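Amton Residents' Forum > Fixtures and Maintenance > Marble counters in the shared bathrooms

HalaBelhaj
Posted November 11, 2018
Members are asked to give their views on the care of the marble counters. The Clunska guidance sheet requires that all surfaces be cleared each evening and wiped with a neutral cleaner. I propose that we adopt it without amendment.

Flat129
I must object. Clearing every evening is excessive. The counter in our own bathroom has been wiped weekly since August and I have no complaint to record.

HalaBelhaj
With respect, vinegar and lemon products mark marble permanently, and weekly attention does not prevent that. Pens and paper wrappings should also be kept off the stone. The gilt mirror above should be dusted with a dry cloth only.

Clitier562
I support the wiping but would ask that houseplants be permitted. The counter and mirror under discussion:
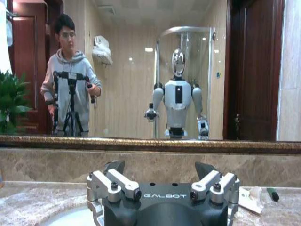
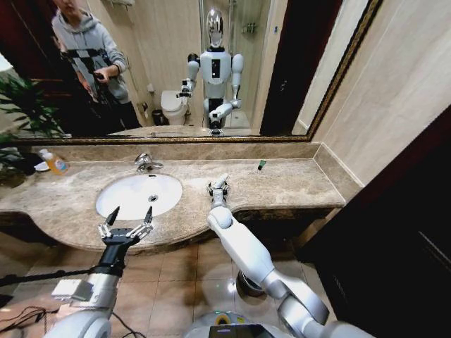
Flat129
I remain opposed to a nightly rule. Twice a week would be sufficient, provided that no acidic cleaner is used near the basin. I have no objection to plants if they stand on a saucer.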